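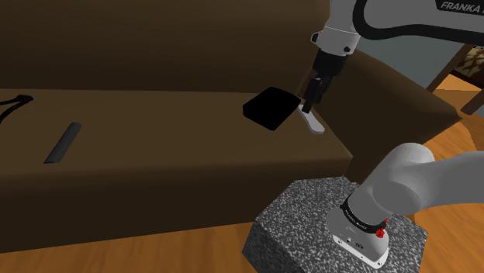
Can a robot arm clear small items off a sofa without help yet?
Only some of them, and only when the sofa, the arm and the destination tray have been set up as described in this section. Loose rigid objects are the strong point. Cords, soft items and anything pushed down between cushions still need a person.

4. Setting up the seat-clearing task

This section covers the seat-clearing task in the Herex household package. It assumes that the arm has been mounted and that the emergency stop has been tested according to section 3. The procedure applies to a single fixed arm beside a sofa. Mobile bases are not supported for this task.

4.1 Preparing the sofa

1. Place the sofa on a level floor and check that it does not rock when pressed at either end.
2. Push the seat cushion fully back against the backrest.
3. Remove throws and loose covers. A throw may be read as part of the seat, and objects under it will be ignored.
4. Mark the position of the front feet on the floor with tape.
5. Set the destination tray within reach of the arm, on the side away from the backrest.

Note: The Skotby tray profile is loaded by default. If another tray is used, enter its inside dimensions before calibration.

4.2 Calibrating the seat surface

1. Switch the arm to guided mode.
2. Move the gripper by hand to the front left corner of the seat and press Store.
3. Repeat at the front right corner and at both rear corners.
4. Move the gripper to the centre of the seat and press Store again. The centre is normally lower than the corners, and the value is used to correct for sag.
5. Return the arm to the park position and save the surface under a new name.

Repeat the calibration if the sofa is moved by more than 50 mm or if the cushion is turned over. A saved surface cannot be edited; record a new one and delete the old.

Caution: Keep hands clear of the space between the gripper and the armrest during guided mode. The arm will hold its position when released but may drift slightly before the brakes engage.

4.3 Setting grasp limits

The limits below are those supplied with the package. They can be lowered by any user and raised only from the service menu.

Maximum opening used: 80 mm
Minimum clearance from backrest: 9 mm
Attempts per object: 2

After the last permitted attempt the object is marked Skipped and left where it is. The arm then goes on to the next object. Raising the number of attempts seldom helps with flat objects and tends to push them further towards the backrest.

4.4 What can be left on the seat

Short rods, pens and similar shapes: suitable. They are gripped across the narrow side. Pens may roll if the seat slopes forwards.

Thin flat objects: suitable in part. The fingers need an edge to close on. A flat item lying flush with the fabric is usually skipped unless one edge is raised.

Objects touching or overlapping: suitable in part. The upper object is taken first. If the order cannot be worked out, the pair is treated as one object and will often exceed the opening limit.

Cords and cables: not suitable. Remove by hand before starting, including any cord that hangs over the front of the seat.

Glass, food and anything hot: not suitable.

4.5 Running the task

1. Confirm that no person or animal is on the sofa or inside the marked area.
2. Select Seat, then the saved surface.
3. Choose Slow for the first run on any new surface.
4. Press Start and remain within reach of the emergency stop.
5. When the task ends, read the list of skipped objects and remove these by hand.

Caution: Do not reach in to straighten an object while the arm is moving. Press Pause and wait for the steady light.

4.6 Current limits of the task

Seat clearing is slower than doing the same job by hand, and it does not sort. Everything lifted goes into one tray. The Della sorting add-on separates items by shape but does not recognise ownership or purpose, so a remote control and a phone may be placed together. The task does not lift cushions, brush off crumbs or refit covers.

On workshop benches, where the same parts arrive in the same places, the results are steadier. Users fitting the arm to an Engström bench should follow section 6 instead.

Section revised 8/24/23. Checked by Rūta Kütt. The limits in 4.3 are due for review in September.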